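My niece's robotics club met again on Monday and I went along, mostly to find out what 28 teenagers get from teaching a machine to tidy up. I remain unconvinced, though less than I was.

The club is run by Kevser Coşkun, who used to teach shop and still talks like it. This term they collect demonstrations by hand. You hold a gripper in each fist, do some small household job, then do it over, and later a model is supposed to learn from all of it. Selma Kelmendi, a junior, wants 70 good runs before the competition. Good by whose standard, I asked. She said they were still arguing over that. 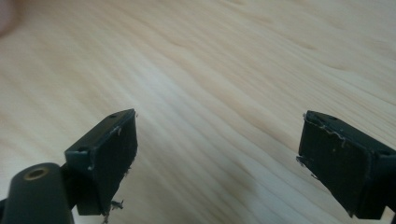
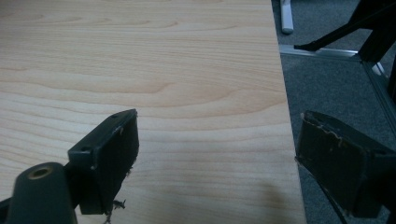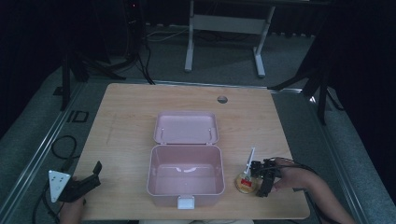

Follska, November

The pink box is a favorite with the kids. I can see why, it has a lid and a latch, so there's something to fail at. What bothers me is the fingers. Look at the ragged stuff along the edges of those pads. If the grip surface is shedding, then run 5 and run 60 weren't done with the same tool, and I'd like to know if anyone writes that down. Nikola Delić says the model won't care. Maybe so – he's 16 and very sure of things.

I also asked what happens if you swap in a different box. Long pause. Quyên Tô, who does the labeling, said that was a fair question and went to find a marker.

I'll go back before the competition.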